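Bed-top folding

Bed-top folding is the domestic practice of sorting, flattening and folding clothes on a bed instead of a table, the table being generally in use for something else. It is found wherever bedrooms are small and ironing boards live behind a door that won't open fully.

The method has few rules. Long garments are laid out at a slant, where the mattress gives them room, and small items collect near the edge until someone sits on them. A sheet with stripes offers a ready-made straight line, which most folders ignore. In her household handbook Osanau, Ximeng Bai allows 20 minutes for a double bed's worth of washing and 5 for the argument over whose socks they are. The rival Tekleab method calls for a bare mattress and has attracted few followers.

Work is traditionally finished by bedtime, when whatever remains is moved to a chair.
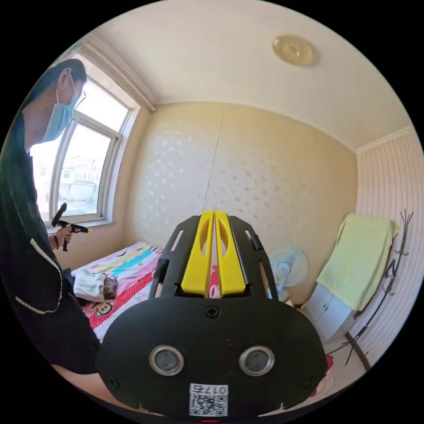
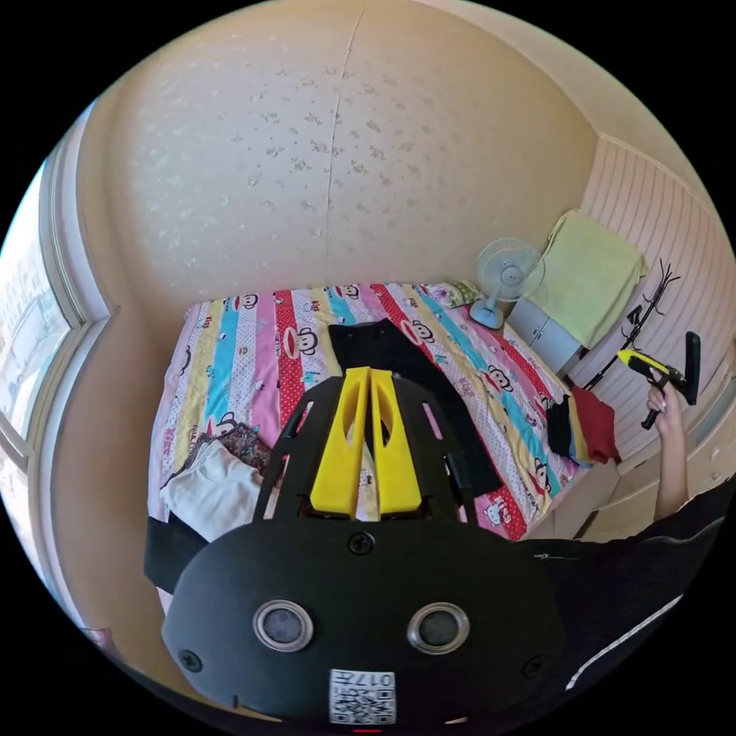 Clothes folding on a bed with brightly coloured, monkey-patterned bedding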